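Workshop notebook, July, 4:30 pm

Back on the wax question. Plekisard sent the new paste with a sheet claiming it "feeds" the wood and resists water rings after a single coat. I have never seen a board eat anything. What the paste does, as far as I can tell from the smell and the way it spreads, is lay down a soft wax in a slow solvent. Fine product for a picture rail. For a kitchen table I want to see it stand up to a wet glass before I put it on anything a customer will own.

Test boards: walnut offcuts from the Szabó sideboard, sanded to the same grit, end grain taped. Half got the Plekisard paste, the other half got our old shellac and wax. Left everything to cure for 11 days, longer than the sheet asks for, so they can't say we rushed it.

Wet glass, cold water, 60 minutes. Wiped up, let the boards sit, looked again under the bench lamp.

Plekisard boards: pale ring on every one. Faint, but you can find it with the lamp held low. Buffing took it down a little and then stopped helping. Shellac boards: also a ring on the two from the thin end of the plank, which annoys me, as those are the ones I would have bet on. The others were clean. I'm tempted to blame the planks. I'm also aware that this is what people do when they don't like a result.

Second problem is the cloths. Buffing with old T-shirts leaves lint in the soft wax, and I can't tell lint drag from streaking caused by the paste. Plush microfiber would get rid of one unknown.
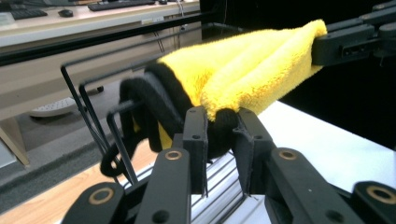
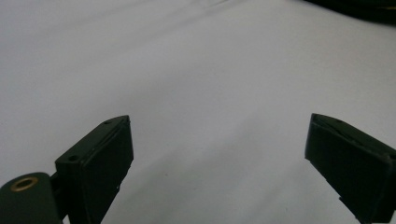
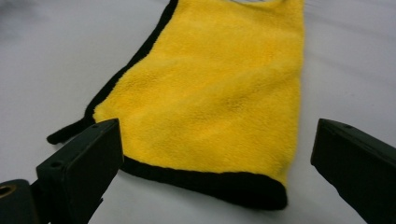

Csaba Virág read the above and wrote in the margin that the rings prove very little, as tap water here is hard and some of what I'm calling a ring could be scale sitting on top of the wax. He wants the whole thing run again with distilled. He also thinks one coat is a silly test whatever the label says, and that Badwood put out a paste years ago with the same promises and it was decent at three coats.

He may be right about the scale. I wiped a Plekisard board with a drop of vinegar on a swab and the mark got lighter, though so did the finish beside it, so that tells me nothing I can use. Not convinced on the coats. If the sheet says one, I test one. If it needs three they can print three.

Still to do:
Distilled water run, same glasses, same 60 minutes.
One board left bare as a control, which I should have done the first time.
Check the thin end of the walnut for moisture. The meter reads high when the battery is low, so change that first.
Ask Porkow whether their blond shellac flakes are still from the old batch. Ours are past 30 months and might not be hardening properly, which would explain the two bad boards without any help from the planks.

Not ordering more Plekisard until the second run is in. The sideboard stays on shellac.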